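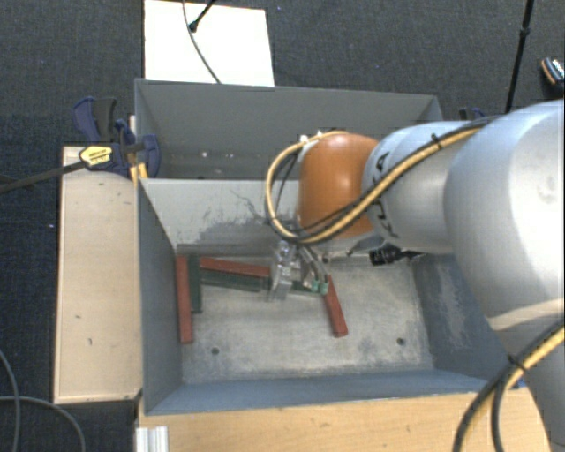 Can the Trenevura lift table be used with a casket already loaded on a church truck?

Only after the casket has been moved off the truck. The table is built to receive a casket, tray or cremation container from the side or from the foot end, and its deck is not designed to carry a wheeled truck. Use the transfer rollers and set the side stops before raising the deck.

Trenevura Lift Table
Manufactured by Jondell
Category: Preparation Room and Care Center Equipment
Availability: Made to order

Overview

The Trenevura is a battery-powered scissor lift table for funeral homes, crematories and care centers. It raises and lowers a casket, body tray or alternative container between floor-cot height and the upper tier of a standard storage rack. One operator can work the lift. Lateral transfers should be done by two people, as with any table of this type.

The lift replaces the earlier hand-pumped Jondell table. The base and the push handle are carried over. The deck, the hydraulic unit and the control pendant are new, and parts for these assemblies do not interchange with the older table.

Deck

The deck is a welded stainless steel frame with removable rollers. The rollers run across the full width and turn on sealed bearings. Each roller lifts out by hand once the retaining bar at the head end is released, which allows the channel underneath to be hosed down and disinfected. Do not run the table with rollers missing. A gap in the row can catch the bottom edge of a cardboard container.

Side stops fold flat for loading from either side and lock upright for travel. The foot-end stop is fixed by a drop pin. A second pin position is provided for shorter containers, including those used for children.

Lift and controls

The lift runs from a sealed battery housed in the base. The pendant has two buttons, up and down, and the deck stops when the button is released. The cord is coiled and hangs from a hook on the push handle. A manual lowering valve is located behind the access cover at the foot end – turn it slowly counterclockwise to bring the deck down if the battery is flat. The valve must be fully closed before the lift will raise again.

A velocity fuse in each hydraulic cylinder limits the rate of descent if a hose fails. The fuse is not a substitute for the maintenance bars. Fit both bars before reaching under a raised deck for any purpose, including cleaning.

Casters and braking

The table rides on four swivel casters with non-marking treads. The central pedal has 3 positions: free, directional lock and full brake. Directional lock holds the two rear casters in line and is meant for long corridors and for lining up with a retort door. Set the full brake before any transfer. The casters are suitable for tile, sealed concrete and low-pile carpet. They will roll over a flush threshold but should not be forced across a raised one with a load on the deck.

Use at the retort

The standard table may be brought up to a retort for loading under normal operating procedures. The stainless rollers tolerate brief exposure to heat from an open door. The pendant cord and the side stop grips do not, and should be kept on the side away from the chamber. Sites that load a hot chamber several times in a day should order the Lucero front guard, a hinged heat shield that bolts to the head end and folds down to bridge the gap to the hearth. The Lucero guard can be fitted later without drilling.

Specifications

Drive: electro-hydraulic, twin cylinder
Deck: stainless steel, removable rollers
Frame: steel, powder coated
Pendant: wired, two buttons
Brake: central pedal, total lock
Standby time on a full charge: some 300 hours
Warranty, frame and deck: 5 years
Warranty, hydraulic unit and charger: 2 years

Rated load and overall dimensions vary with the deck length ordered and are stamped on the plate at the foot end. The plate figure is the only one that applies to the table in front of you. It includes the container as well as the remains.

Options and accessories

Lucero front guard, hinged
Grivora scale kit, with display on the push handle
Extended deck for oversize caskets
Solid deck insert, lift-out
Spare roller, single
Replacement pendant and cord
Wall bracket for charger

The Grivora scale kit is installed at the factory and cannot be added in the field. It reads the load at any deck height but must be zeroed with the deck empty and the brake set. The display shows pounds or kilograms. It is intended for case records and for checking against the rated load of other equipment – it is not certified for trade use.

Cleaning

Wipe the deck and stops after each case with a hospital-grade disinfectant approved for stainless steel, then rinse with clean water. Chlorine-based products left to dry will pit the surface. The base may be wiped but not hosed. Unplug the charger before any wet cleaning.

Maintenance

Check the hydraulic oil level with the deck fully lowered. Grease the scissor pivots at the marked fittings. Inspect hoses for abrasion where they pass through the lower frame, and replace both together if either shows wear. Tables stored without use should be put on charge monthly.

Delivery

Tables ship assembled on a pallet, with the push handle removed and packed on the deck. A loading dock or a liftgate truck is needed. Liftgate service must be requested when the order is placed. Inspect the crate before signing and note any damage on the carrier's receipt. The battery ships disconnected, and the connection procedure is on the card tied to the pendant.

Page revised March 5, 2023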